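I've been putting off writing this one until the pump was really running, and as of last night it is! The koi pond behind our shop has a brand-new aeration setup, and if you stop by in September you'll get to hear it humming away next to the side gate.

Quick background for anyone who missed my grumbling over the summer. Our old diffuser quit during the hot spell, the water went the color of pea soup, and I spent a lot of early mornings out there with a garden hose and a bad attitude. Rahel Ammann from Zellness came by, looked at the pond for maybe a minute and told me I'd been running a pump meant for something half the size. It holds 1,570 gallons, by the way – I'd been telling people it was a thousand.

So we went with the Rindelia bottom diffuser, the one with four discs and weighted tubing. The whole thing came to $515 with the tubing and the check valve, and Domingo Ibarra helped me get it down in the deep end (he has waders, I have sneakers, you can guess who got in).

The compressor sits in a vented box by the fence and it's a lot quieter than the old one. I can stand right next to it and talk on the phone. The bubbles come up in a nice wide ring, and the fish have been hanging out along the edge of it all day.
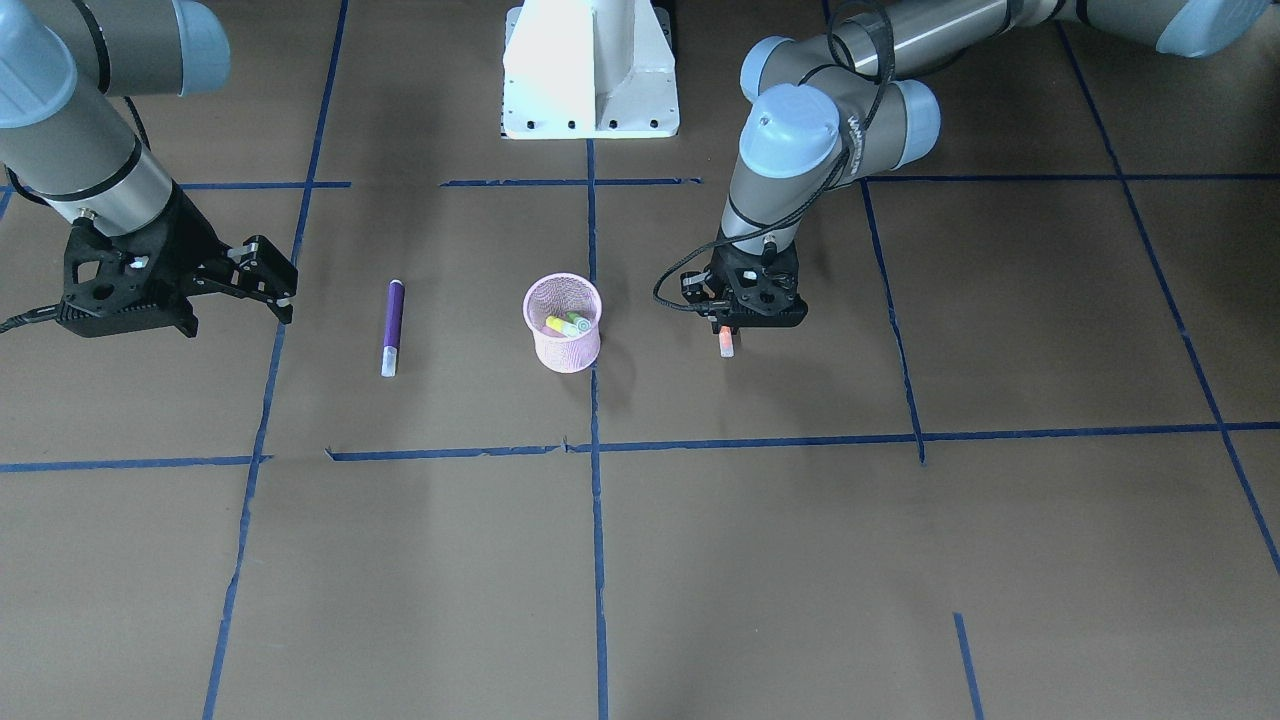
## What's next

I'm running it 15 minutes at a time for the first few days and then a bit longer each evening, which is how Rahel wants it done so the muck on the bottom doesn't get stirred up all at once. After that it stays on around the clock. The water's still pretty green and I'm not expecting miracles before the leaves come down.

Larysa Zinchenko asked if we're going to carry the same kit in the shop. Yes! The first boxes should be here before the end of the month, in the two-disc and four-disc sizes, and I'll have spare tubing too. If you've got a small backyard pond you probably only need the little one, but bring me your measurements (length, width and depth, please) and we'll work it out at the counter.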